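The Gripper, Month Three

Jan 15, 2020

I told my family in November that the gripper would be done by the holidays. I did not say which holidays, and I intend to stand on that.

Since the last post I have thrown out the hard plastic jaws. They worked fine on wooden blocks and crushed everything else I own that is smaller than a shoe. The replacement is a soft ribbed finger, the bellows kind, which bends when you put air in it and goes limp when you don't. I bought a pair from a little outfit called Fluvex after casting my own and getting 34 duds, most of which leaked at the same ridge. Number 34 leaked at a new ridge, so I was learning. 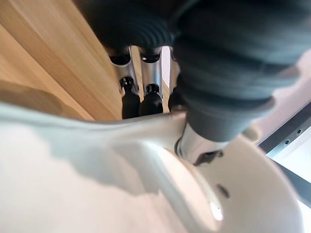 The wrist camera also finally has a home, close in beside the fingers. It sees a great deal of white housing and a little of whatever I'm trying to pick up. I could move it back a couple of inches, but then the cable doesn't reach, and the cable is the one part of this build that has never given me trouble. I'm not going to upset it.

Air is the current problem. The pump is a used Rudetti from a seller who described it as "quiet for its age." At full pressure you can hear it from the driveway. Padmavathi Namboodiri, who has the bench next to mine at the shared shop, listened to it for an entire evening and then lent me a regulator without a word. With the regulator on, the fingers close slowly enough that I can shut things off before an accident, and the egg test has gone from two broken out of two to two broken out of a full carton. We had omelets the first week. We are off omelets now.

The controller code is up to revision 107, a number that mostly reflects how often I save before going to bed. It still forgets which finger is the left one after a restart. I've put tape on the left one, which helps me and does nothing for the controller.

Next up is mounting the valves properly, once the brackets show up.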